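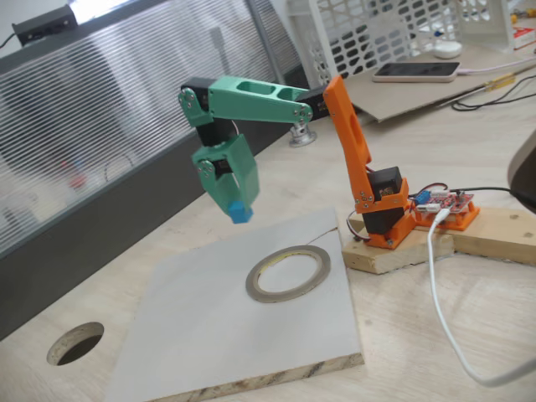

Demonstrators wanted for the Mender open day, December, Wullutcombe site. We need people who can stand at a bench, talk to strangers and keep a small arm running for a few hours without getting grumpy. Last year we had too few hands and the line went out the door, so this time we're asking early. You'd be working with desktop arms of the printed kind, orange and green plastic, hobby servos, red driver board out in the open on its own mount. Visitors like that they can see all the wiring. They also like to touch it. Part of your job is saying no nicely.

Paid, not a volunteer thing. 30 dollars an hour, plus lunch, plus bus fare if you keep the ticket. Setup is the afternoon before, also paid.

What we need:

Bench demonstrators. You run one arm, one task, over and over. Pick up, move, put down, explain, answer the same question about whether it can make coffee. No engineering degree needed. If you've put together a kit, fixed a printer or taught a kid to solder you're probably fine. Training is one evening, Leblanc room, starts 6 pm, pizza.

Floaters. Two or three people who go bench to bench with a screwdriver and spare servos. You should know what a stripped gear sounds like and be able to swap a servo and re-center the horn while someone is asking you things. Screws come loose by mid afternoon, every time. Bring your own small screwdriver if you're picky, ours wander off.

Door and tours. Groups of 33 max, fire rules, no exceptions even if they are somebody's cousins. Tour goes lobby, Leblanc room, print shop, benches, out through the back hall. You'll have a script. You dont have to stick to it word for word but please hit the safety part.

French speaker, at least one. We have a school group coming with limited English and Gwenaël can't be in two places.

Hours on the day are 9:30 am to 5 pm, split in two shifts. Say which one you want. Doing both is OK, you get a real break in between and a chair. Doors open to the public at 10.

What the day is: families, two school groups, a few people from local shops who want to know if an arm can do a boring job for them. Mostly kids though. The adults ask about jobs, as in will this take mine. Don't dodge it, don't give a speech either. Say what the arm on your bench can do and what it can't, and send the long conversations over to Gwenaël.

Jalitz are lending us the second set of benches, so there'll be some carrying in at setup. Tell us if you can't lift, we'll put you on cables and labels instead. Same pay.

Also looking for testers - separate from the jobs above. The week before the open day we do a dry run with people who have never driven an arm. You sit down, get a one page handout, and try the visitor task while we take notes on where the handout is confusing. 45 minutes, gift card, bring a kid over 8 if you have one (adult has to stay). No prep. Please don't read up first, it messes up the point of it. If you're testing you can still apply for a job, just tell us in the email so we put you on a different bench.

Must haves for everyone on the payroll: 18 or over, OK with noise, OK standing, closed shoes. Hair tied back at the benches. ID on the first evening for the paperwork, we can't pay you without it.

Nice to have: sign language, first aid card, patience.

To apply send a few lines to Gwenaël Texier at the Mender front desk, or call and ask for extension 865. No resume needed. Tell us which role, which shift, and one thing you've fixed or explained to somebody lately. Put OPEN DAY in the subject line or it ends up with the parts invoices and we find it in spring.

We'll reply to everybody but it might be short. Spots go as people apply so sooner is better. If you applied last year and we never got back to you, sorry, please try agian, we had a mailbox problem.

Parking is behind the building, gate code comes with your confirmation. Bikes can come inside.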